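Last updated: Saturday, November 26, 2022
Print this page | E-mail this thread

Imani Okafor
Thread: things I have learned from driving two robot arms by remote for a living.

People hear "teleoperator" and picture a cockpit. I have a stool, two handles and a cushion I bought with my own money. The arms copy my arms. When I scratch my nose, the arms would also like to scratch something.

The job at Tautahi is to do a chore through the robot, over and over, while it records what I did. Then the software studies me. I've never been studied so closely by anyone, including my dentist.

Our current chore set is called Stultomwood. I didn't name it. It's tidying: pick up household stuff, put it where a sensible person would put it. We need 202 good runs by January. I have 50. Stojan Mujić has more than that and mentions it on the stairs.

What's a good run? One where you don't hesitate. If I dither over a thing for three seconds, the robot learns that dithering is part of tidying. I've met people trained the same way.
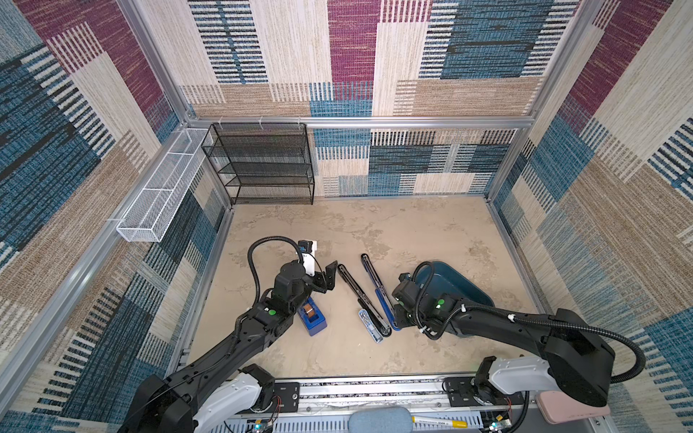

My trouble is the left hand. I'm right-handed, so my right arm goes in like a surgeon and my left goes in like a person looking for the light switch in a hotel. The tape dispenser is always a left-arm job when it lands on that side, and I've started greeting it by name (Gary). The basin goes to the right arm, and a tilted one is worth slowing down for, with that raised rim sitting there like an invitation. Grab it too fast and you've taught a machine to fling crockery.

You also can't feel anything. The handles tell me where the grippers are and that's the end of their conversation. I judge a squeeze by eye. My first week I squeezed everything the way you'd hold a wet fish, and Stojan deleted the lot.

Best tip I got, from him, annoyingly: talk through the move before you start it. "Open, down, close, up." I do this at home now. I did it at a salad bar.

Second tip: put the objects down differently every time. Leave them in neat rows and the robot learns neat rows, then falls apart the first time it meets a real floor. I throw them down like a teenager. Finally, a skill I brought with me.

Somebody asked if I worry about training my replacement. On its last solo try it picked up a marker, held it for a while and put it back where it was — so yes, it's after my job, and it has my work ethic.

Back on the stool at 10. Gary's waiting.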